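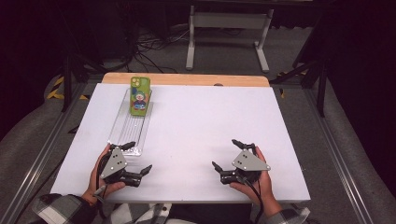 A phone in a green case, propped up in a clear tray.

Hello again from the Fledow side of the house! It's 1 Oct 2025, I have a large coffee, and I want to talk about passwords we've all forgotten we ever made.

A few of you will remember that back in July we asked everybody at Dundlow to send us a list of the outside services they log in to for work. We meant the lot — the payroll site, the place you order business cards, that survey tool somebody signed up for one afternoon and never opened again. I thought we'd get maybe a page and a half. We got 494 entries. After Iwona Pawlak went through and took out the repeats and the misspellings (there are a surprising number of ways to spell "calendar"), we were left with 138 separate services, and I had heard of fewer than half of them.

Now, most of these are fine. A login for a stock photo site isn't going to sink the company. What made me sit up was the 40 that hold customer names or email addresses and that don't go through our single sign-on. When somebody leaves, we shut off their main account the same day and everything behind it closes too. Those 40 don't close. The person who set it up still has the password, in their head or in their browser at home, and it'll go on working until one of us remembers it exists.

I don't say that to scold anyone! I found two of my own on the list, and one of them still had my old last name on it.

So we've been moving things over to Flidanar, our password manager, and for the services that allow it we've been hooking them up to single sign-on properly. Dariusz Szulc has been doing the hookups, and he'd like me to pass along that he can do them a lot faster if you tell him who the admin is on the account before he starts. If you don't know who the admin is, tell him that too. We've had to write to a couple of vendors to get back into accounts we pay for, and they want a letter on company paper, and then they want a different letter.

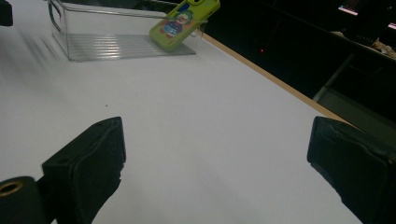 The part I get asked about most is the second step when you sign in, the code or the tap on your phone. Text message codes are going away for anything on the list of 40, and you'll need either the sign-in app or a hardware key. Keys are small and easy to lose, so please put yours on something. If you're lucky enough to have a desk like the white one in the photo, with all that open tabletop between the black gripper fingers, a black key would stand out nicely on it, but mine looks like it was hit by a paper truck and I've already lost a key under a stack of invoices once this year. I keep it on my house keys now. You can also register a spare, and I'd really like you to, because resetting an account with no key and no app means a video call with one of us and a look at your badge, and we can't skip that even if we've known you for years.

A few people wrote in to ask whether they can keep saving passwords in the browser. For work accounts, no, please move them. Flidanar has an import button under Settings, and it takes a couple of minutes. Once it's done, go back and clear the saved ones out of the browser, which is the bit everyone forgets (me included, the first time). Your personal stuff is your own business, though there's a free family plan that comes with your work account if you'd like it. It's kept completely separate and we can't see into it.

Shared logins came up as well. The Bright team had a single password for the events page that had been going around in an email thread for over 2 years, forwarded to who knows how many folks. Iwona set them up with a shared folder instead, so each person gets in under their own name and the password can be changed without anybody having to send it around again. If your team has one of those threads, let her know and she'll do the same for you. Then delete the thread, and empty the trash folder after.

Next up we're looking at old file-sharing links, the "anyone with the link can view" kind. I haven't seen the numbers yet and I'm a little nervous about them. If you've got some you know are stale, feel free to switch them off before I come knocking. Questions go to the usual help address, and Dariusz is picking up the sign-on ones while I'm out next week.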